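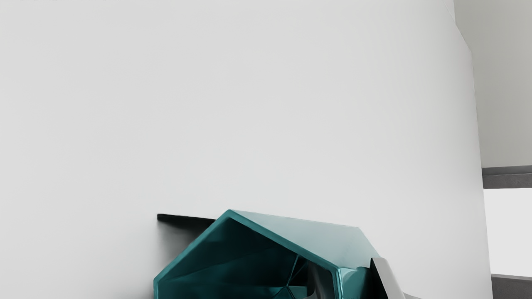 30 January 2025

So the simulator lied to me for most of a week, and I had a great time finding out why!

Background for anyone who doesn't read the older posts: I've been teaching an arm to grab containers by the wall, with one finger inside and one outside, and move them across a table. All of it is in simulation for now. The containers are angular things with thin walls, so a wall grasp makes sense, and the physics engine I use (Rovosus, the free build) handles simple boxes beautifully. I had 80 grasps in a row without a drop on the plain box. I was feeling pretty smug.

Then I switched to the faceted teal one and everything fell apart. The gripper would come down, straddle the wall exactly as planned, start to close, and the container would shoot off the table. I mean really shoot. In one run the log had it at 1,560 meters from the origin before I hit stop. My kid happened to be watching and asked me to do it again, so of course I did, several times.

My first guess was grip force. I dropped it to almost nothing and the container still took off, only a bit more slowly. Second guess was the time step, which I cut in half, then in half again. That helped just enough to waste my entire Sunday. With the smaller step it failed 17 times out of 80 instead of nearly every time, and I came very close to calling that good enough and moving on. I'm glad I didn't.

What got me unstuck was a message from Poul Vídalín, who had seen my whining on the Kumier forum. He wrote: "Turn on the collision view before you touch another number." Which, yes. I had looked at the pretty render a hundred times and never once at the shapes the engine was using.

The render shows an open container. The collision shape was a solid lump. When I imported the mesh, the converter had wrapped it in one convex hull, which means it stretched a skin over the whole thing and filled in the opening like a lid on a pot. My inside finger was going down into what the engine thought was solid plastic. The plain box never had the problem – I'd built it by hand out of five slabs, so the inside was really empty as far as the physics cared.

After that it all made sense. A finger buried in a solid gets pushed out, hard, and the deeper it is the harder the push. The smaller time step just spread the shove out more gently.

The fix took nine minutes. I split the mesh into convex pieces, one for each facet of the wall plus the bottom, gave them a tiny bit of thickness, and reloaded. First try, the fingers closed on the wall and stayed there, and up it went. I cheered out loud in an empty house.

Two things I've changed since. Every new object now gets a marble dropped into it before the arm is allowed anywhere near it, and if the marble sits on top of the opening, the import is bad. I also added a check that stops the run if any contact goes deeper than a couple of millimeters. I should have had that one from the start, as the same mistake on the real arm could have sent a bad force target to actual motors. I'd been planning to move over to hardware in May and I still am, but with that check ported first.

Next up is the tall container, which has a lip that curls inward. I already know the splitter makes a mess of it. If you've got a good recipe for thin curved walls, please leave it in the comments, I'd love to try it this weekend.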